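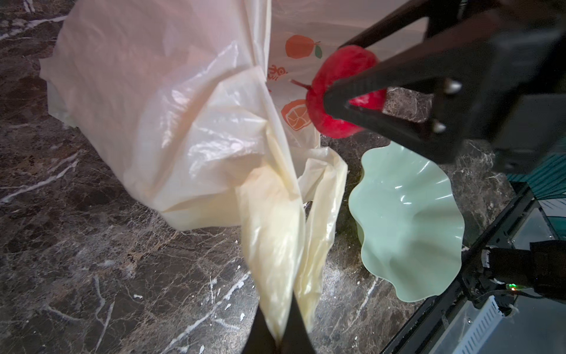
Grasden to Add Asian Drama Library With Reader-Style Episode Guides

3 min read

SUVOMTHORPE, Thursday, October 3, 2024 - Grasden, the subscription streaming service for international television, today announced a new library of Korean, Japanese and Taiwanese drama series. The collection opens with 100 complete series and a total of 3,899 episodes, all with English subtitles.

The library covers historical court dramas, workplace romances, crime stories, family sagas and fantasy. It also includes a group of older series from the 1990s that have had little or no English release until now. Subtitles for these titles were prepared by Devadiga, a translation house that has worked with Grasden on its film catalog.

Each series will carry a written guide with a list of main characters, a short note on forms of address and, for historical titles, a page on the period in which the story is set. Guides are free of plot details beyond episode 2, so that new viewers may read them before starting a show. Members who have already finished a series can open a second section that covers the full story.

"Many of our members told us that they love these shows but lose track of titles, ranks and family names in the first few hours," the company said in a statement. "The guides are meant to sit beside the show and be used as needed."

Viewers will be able to choose between two subtitle styles. The standard style uses plain English for all terms. The second keeps common words such as older sister, teacher and Your Highness in the original language, spelled out in Roman letters. The choice can be changed at any time during an episode.

Grasden will also open a members' forum, hosted on the Granine discussion platform. Each series will have its own board, with separate threads for single episodes. Members may set up viewing groups of up to 12 people and follow a shared schedule. Posts that discuss later episodes will be hidden until a reader chooses to show them.

A trial version of the forum opened to a limited number of members in July. Changes made after the trial include larger text on phones, a simpler way to report a post and a search tool that accepts different spellings of the same title.

The drama library is included in all current Grasden plans at no added cost. Series can be watched in a web browser, on phones and tablets, and on most connected televisions. Some titles may not be offered in every country - members should check the listing for their region.

About Grasden

Grasden is a streaming service based in Suvomthorpe. It offers television series and films from outside the English-speaking world, with subtitles prepared for home viewing.

Recent releases

- Grasden and Devadiga Extend Subtitle Agreement
- Updated Parental Controls Now Open to All Members
- Summer Anime Schedule: Titles and Dates
- Changes to the Grasden Gift Card Program

Contact: Grasden Press Office, Suvomthorpe | © Grasden. All rights reserved. | Back to top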